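Lighting and color consistency at the Girnbridge finishing shop

Two customer complaints in March concerned tabletops that looked correct in our shop and wrong in the dining room. Both pieces were finished in the same dark brown stain, from the same batch. The wood and the stain were within tolerance. The lamps over the inspection bench were not.

Stain color is judged by reflected light, and the bench tubes had drifted toward green with age. A brown with a red undertone looks neutral under such a tube. Under a warm household lamp the red comes back, and the customer sees a different table from the one we signed off. The effect is called metamerism when two samples match under one source and separate under another. Most of our rejected touch-ups turn out to be cases of it.

Bit-na Do replaced the tubes and repainted the wall behind the bench a flat mid-gray. The old wall was cream, and it added yellow to every reading taken within an arm's length of it.

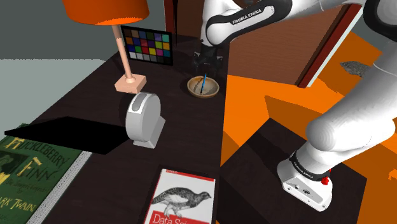 How often should the bench lamps be changed?
Once every 11 months on a single shift, or sooner if the reference panel no longer matches its record card.

The revised procedure is short. Let the lamps warm up for 23 minutes before the first comparison. Place the sample flat, next to the approved panel, with the grain of both running the same way — grain direction alone can shift a dark stain by a visible step. Compare under the bench lamps first, then under the warm lamp. Record both results, including a match. A piece that passes under one source only goes back to Jong-dae Ki for toning.

Approved panels fade too. Store them in the closed drawer, face down, with the interleaving paper in place. Panels older than 2 years are to be remade from the current stain formula and initialed by Eun-ji Ham before use.

Record cards for the new lamps are in the rack by the spray booth door. Send corrections to Domnica Pascu.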